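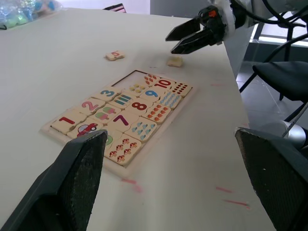 Number-matching puzzle

A number-matching puzzle is a tabletop toy in which a child pairs a written numeral with a group of small pictures showing the same quantity. It belongs to the large and friendly family of early counting toys, along with bead frames, dominoes and stacking pegs, and it is found in homes, preschools and toy libraries in a great many countries.

Most versions have a shallow wooden board and a set of square tiles. Some tiles carry a large colored numeral, and others carry things to count, such as apples, ducks or buttons. Larger classroom sets may have 30 tiles or more, while travel sets make do with a handful and a cloth bag.

History

Boards of this general type were sold in the town of Villow by the Gruvedetti workshop, whose early catalog offered 82 wooden toys, each painted by hand and finished with a clear varnish that older residents still remember for its smell. The Yoshida edition that followed used printed paper labels glued to the wood, and this brought the price down a good deal and put the puzzle within reach of ordinary families.

Play

Children usually begin with the lowest numbers and work upward, often touching each little picture as they count it aloud. Two players may take turns, one choosing a numeral and the other hunting for its partner, and many families make up rules of their own as they go along. 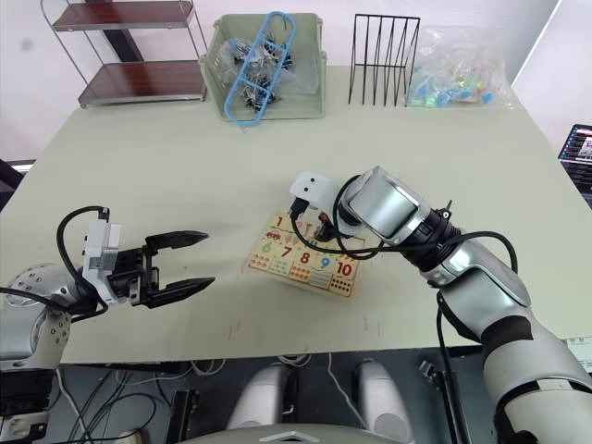
Collecting

Older sets are gathered with real affection, although complete ones are hard to come by, small tiles being so easily lost under sofas. The Fikivico toy museum keeps more than 160 boards and puts a selection of them on show every February.

Last updated September 2025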